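2018-07-29
Club bench notes, Trarnham range

Regripped the Mahuika practice set. Old grips cut off with the hook blade, tape residue scraped back to bare steel. Two wraps under the lower hand on the irons, one on the wedges. Left in the rack to cure overnight; do not swing before morning.

Swing weights before the change were uneven through the set. The 7 iron was head-heavy against its neighbors. Will recheck with the new grips on before adding or drilling anything.
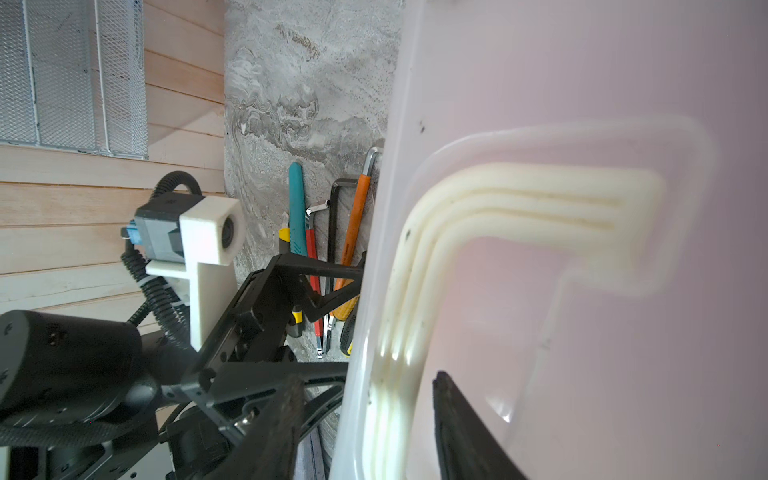 Ball compression

Tested the Norkdale two-piece range balls against the leftover Killania stock. Sample of 100 from each. Norkdale mean reading 93, spread acceptable. Killania softer and more scattered, with several balls out of round by ring gauge. Out-of-round balls go to the chipping green only.

Maxine Kereama wants the compression gauge zeroed between batches, not just at the start of the day. Agreed. Drift over the Killania batch was 2 points, so those readings need correcting before they go in the table.

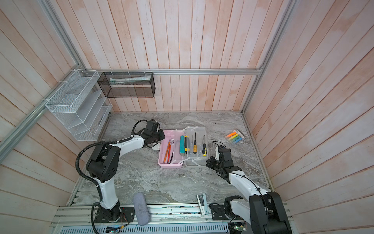 Reading time: 2 min

Still open

Loft and lie on the wedges. The bending bar slips in the hosel; shim it or borrow the other one.

Reorder solvent and double-sided tape. Sandpaper for shaft tips: 800 grit is too fine, get coarser.

Label the corrected Killania sheet so it does not get mixed with the raw one.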